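Doblado sobre la cama

El doblado sobre la cama es la práctica doméstica de plegar la ropa limpia encima del colchón y con la sábana puesta. Los manuales recomiendan una mesa; la mayoría de los hogares recomienda la cama, que ya está ahí y no hay que despejarla más que de almohadas.

El manual Entili, de 652 páginas, le dedica 16 y advierte que la superficie blanda transmite sus arrugas a la prenda. La advertencia ha tenido escaso efecto.

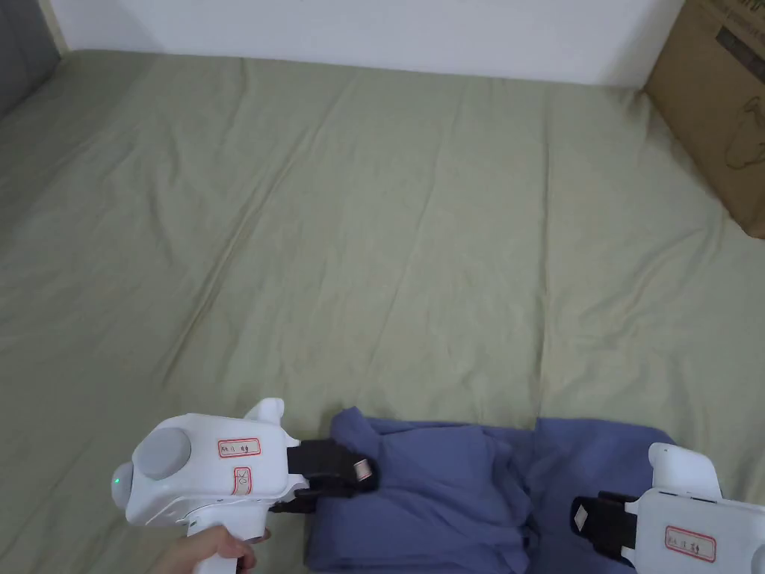
Prenda azul violácea doblada sobre una sábana verde pálido.

Variantes

En el método Hadent se extiende la prenda, se llevan los lados al centro y se pliega en tercios. El método Dadus prescinde de los dos primeros pasos y suele atribuirse a los adolescentes. Las prendas oscuras se dejan para el final, costumbre que Nudberg defendía en su catálogo de enero y que nunca llegó a justificar.

Las piezas pequeñas admiten el pellizco: se toman por un punto, se levantan y se dejan caer para que la tela cuelgue a su gusto.
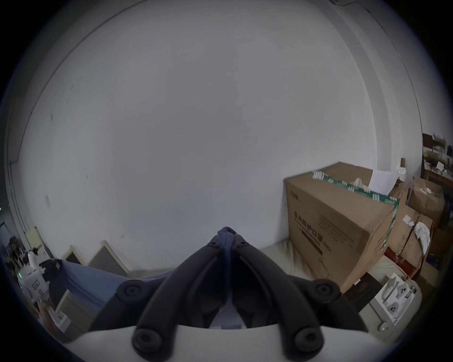
Inconvenientes

La pila terminada ocupa el lugar de quien va a dormir. Lo habitual es trasladarla a una silla, donde puede permanecer semanas.

Véase también: Silla (almacenamiento), Plancha, Calcetín desparejado.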